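Report on a Visit to the Nutari Teleoperation Laboratory
July 2023

A delegation from the Gidier Training Institute visited the Nutari laboratory for one day at the invitation of its demonstration group. The purpose of the visit was to see how operators show a task to a robot arm, and to judge whether a similar course could be offered to our own technician students.

The morning was given to teaching by hand. At the first station the operator held the arm by the wrist and moved it through the motion of placing a part in a tray while the joint positions were stored. Visitors were invited to try. Most found the arm lighter than expected, but several paths came out uneven, and the staff explained that new operators usually repeat a motion many times before it is kept. The laboratory requires 11 hours of supervised practice before an operator may record alone.

After lunch the delegation moved to the remote control room. Operators there work in simulation first. They sit at a desk with a hand controller and drive a simulated arm through household tasks, such as picking up small items from the top of a chest of drawers. The software, called Kikuchi, was installed in May and replaced an older program that could not replay a finished session. 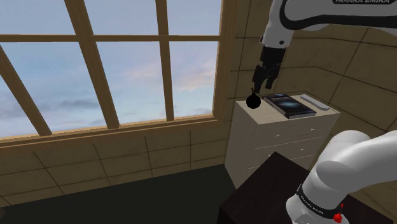 The hosts place great weight on the approach to an object. An operator who rushes the last part of the motion tends to teach the same haste to the system, and such recordings are marked for review. Sessions are also rejected when the operator pauses for a long time without a clear reason. Of the 400 sessions recorded in the first month, 79 were set aside under these rules. The rejected sessions are kept and used in operator training.

Members of the delegation asked about eye strain and about changing from one camera view to another. We were told that shifts at the desk are limited to 34 minutes, followed by a break away from the screen. The Anitura controller was comfortable for larger hands, less so for smaller ones, and a second model is under review.

The delegation recommends that the Institute send two instructors to the autumn operator course. Hand guiding could be added to the present second-year program with little change to the timetable. Remote control would require a separate room and a budget request, and should be considered next year. A copy of the laboratory's review rules has been placed in the department office.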